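Home | About | Newsroom | Guidance | Contact

FOR IMMEDIATE RELEASE

Trustmont Publishes House Rules for Robots That Work Near the Bed

GRERLEY, February. Trustmont today released the Redex Code, 36 rules for robot arms doing small jobs in furnished rooms. It runs to 60 pages, eight of which define the word "tidy." The drafting group would like it known that this was the short version.

The code covers the unglamorous end of automation: drawers, gaps beside the mattress, things on nightstands. Existing factory practice has a great deal to say about fences and very little about pillows.
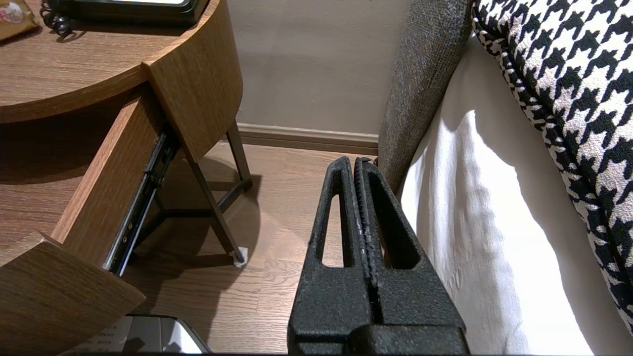

Rule 4 concerns open drawers. An arm must treat a drawer as open until it has checked otherwise, and must keep its fingers out of any gap it can't back out of by the way it came in. Rule 5 extends the same courtesy to cords. Rule 6 was going to be about slippers and has been held over to the next edition.

"We started with a page on safe speeds," said Zorica Karagiannis, lead author of the code. "Then we spent three months on what counts as a gentle squeeze. I have strong views on packaging now, and my family has asked me to keep them at work."

Soft packages take up the longest chapter. Under Rule 17, grip force is set for the contents and the wrapper together, and a shiny wrapper calls for a second look from another angle before the arm commits, as glare can hide an edge. 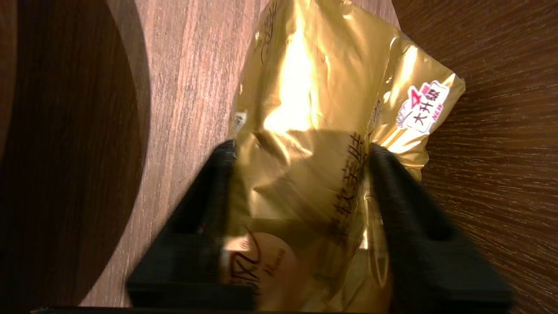
Operators must also write down every failed grasp, including the ones that happened while the manager was at lunch. Lytvynenko, which reviewed the draft, asked for that line to be put in bold. It is in bold twice.

A site that adopts the code names one person who can stop the arm at any time and who is told so in writing. Telling them on Wednesday that they had the job on Tuesday does not meet the rule.
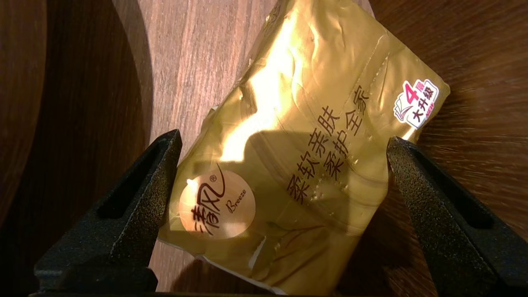
HOUSEHOLD GOODS AND HANDLING

The Redex Code is free to download from the Trustmont newsroom. Printed copies are available on request and come with a spiral binding, chosen after a long meeting. Comments on the slipper question are open until the end of the month.

Media contact: Zorica Karagiannis, Trustmont, Grerley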